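Sunday was sim day again, which means I spent most of it on the club room floor with my back against a radiator and a laptop slowly cooking my knees. I love it. I really do!

For anyone new here: I'm in the robotics club at Hovcombe, and this semester our team (Team Skustley, don't ask, we voted at the end of a very long meeting) is doing the kitchen track in the Lekix student challenge. It's all simulated until the final round, so we haven't touched a real arm since March. You get a kitchen, a humanoid with two arms, and a list of chores that gets meaner as you go down it.

My job is grasping. Xolani Nel does the motion planning and is much better at it than I am, so naturally I got the part with all the fingers. I thought fingers would be the fun bit! And they are, kind of, except that every joint wants its own opinion about where to be, and if the thumb comes in a hair early it pokes the thing you're trying to pick up and away it goes across the counter. We ran 231 attempts over the weekend with the old grasp settings and I watched way too many of them.

What finally helped was slowing everything down near the object. The hand now comes in wide open, waits a beat, and closes the fingers before the thumb. It looks a little dopey (Xolani says it moves like his grandpa reaching for the remote) but the numbers are so much nicer. On the last batch of 19 we only lost 3, and one of those was my fault for loading the wrong kitchen.

I also spent almost 15 minutes convinced the contact physics was broken when I'd just left a debug flag on from Friday's mess. Xolani found it while eating a sandwich. Didn't even put the sandwich down.

I grabbed this one during the afternoon runs, and yes, it's going on the club poster unless somebody stops me:

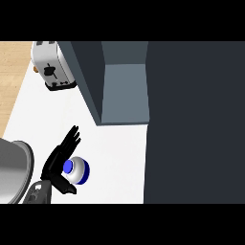
Hand open around the little blue and white thing, with the toaster up in the corner and our big pot down by the arm.

Next on the list is the two-handed stuff, and I have no idea yet how we're going to split the planning between the arms. Xolani wants to treat them as one big system and I want to let one hand hold still while the other one works. We've booked the Coetzee room for the next session so we can argue about it on a proper whiteboard. If you've done bimanual anything in a student competition, please leave me a comment, I'll read every word. Also bring snacks if you're coming by, the vending machine is out of everything except the weird raisins.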